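Print this page | E-mail this to a friend

Filed under: Get Involved > Paid Opportunities > Robotics and Everyday Tasks

Posted in February by Seon-mi Bang

Wumulis is looking for people to come and fold, stack, wipe, pick up and put down perfectly ordinary things with us, and we'd be so pleased if you were one of them. You don't need to know anything about robots. Some of our best collectors came to us from hotel housekeeping, from bakeries and from raising small children, and they had good habits in their hands that we could never have written down for them.

The project is called Skekitz. We are building up a library of short recordings in which a person does a small household job while holding a gripper tool with a camera on it, and a learning system then studies those recordings to work out how the job goes. So far we have 446 that we're happy with, mostly towels, cups and stationery, and we need a great many more, done by many different people in many different places. If everybody folds a towel the way Jae-hoon Jang folds a towel, the system will only ever learn Jae-hoon's way (he is very neat, but still).

A session lasts 2 hours with a proper break in the middle, and we ask you to sign up for at least 6 sessions so that the training time is worthwhile for you and for us. Your first one is spent with Myung-ja Han, who will show you how to hold the gripper, how to close it gently on cloth, and how slow is slow enough. Most people go too fast at the start. Please don't worry about dropping things! We keep many of the fumbles too, and she will tell you which ones to mark.

We work in lounges, shared kitchens and study corners, and we like tables that have a bit of life on them. You'll be paid for every session, training included, and travel is covered.

You should be 18 or older, able to hold a light tool at table height for short stretches, and comfortable following a task card. Left-handed people are especially welcome, as we have only 5 on our list.

To apply, send a few lines to Nazar Yatsenko using the e-mail link on this page. Tell him which mornings or afternoons suit you and whether you'd rather start with cloth or with small objects. A résumé is fine but we don't need one.

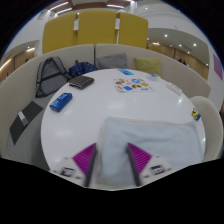
Nazar reads everything himself and will write back with a couple of possible start times, so do mention it if you can only come after 4 p.m. And if you have a friend who would like to come along, apply together and say so in your note. We're glad to book two people into the same session, each with their own table.

E-mail Nazar Yatsenko | Print this page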